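Home | Notebook | Build Log | Club Calendar | Contact
We use cookies to remember your login. OK / Settings

2019-05-27

Long afternoon on the drawer task, so this is going to ramble. For anyone catching up: the Bekolau challenge in June wants each student team to have the arm open a drawer, take something out, and close it again. We're entering as Skastthorpe B (same name as last year, we never thought of a better one) and right now I only care about the open and close part.

I started by re-teaching the approach pose. The old one came in too flat and I didn't like how near the wrist got to the top of the cabinet. So now it comes in higher and tips down toward the front corner of the drawer, which feels a lot safer to me. The green pack is still our test item - it's small and light and it fits the size rule with room to spare.
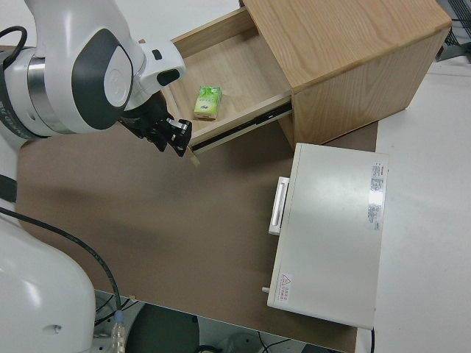
The thing I keep going back and forth on is whether to pinch the drawer front or just hook it. Pinching means being dead on with the angle, and we are not dead on! Hooking with one finger is sloppier but it forgives a lot. I ran the hook version 51 times on the new pose and had 5 misses, all of them the finger sliding off sideways near the start of the pull. The pinch version last week was way worse than that, I didn't even bother finishing the set.

Other things I changed, so I don't forget:

- pull speed down to 79 percent of what it was
- pull now follows the line of the slide, I had it a few degrees off (my fault, I typed the cabinet angle in by hand)
- Trandel script now saves a log for every run, good or bad

That last one is great by the way. We have 1,151 logged runs in the folder as of tonight, counting all the old junk from the spring. Somebody please help me sort them, I'm begging you.

The Byun planner still does its weird little pause before contact. I thought it was the force limit, so I raised it a bit, and nope, same pause. Then I took out one of the in-between points and the pause got shorter, so my bet is on the blending. Haven't proved it yet.
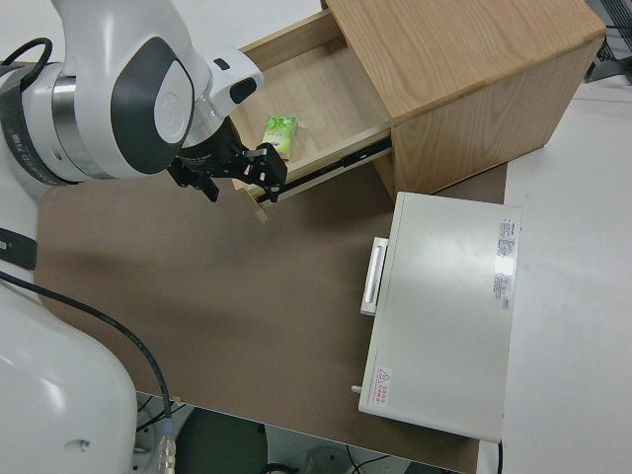
Finger over the drawer front, drawer partly open.

Closing is next. I want to try pushing with the fingers shut, low on the front panel, and see if the drawer goes in straight. If it twists we'll have to push nearer the middle, and then I have to redo the retreat move as well, ugh.

Also, whoever is in next: the new pose is saved as drawer_hook_b. Please don't save over it, make a copy!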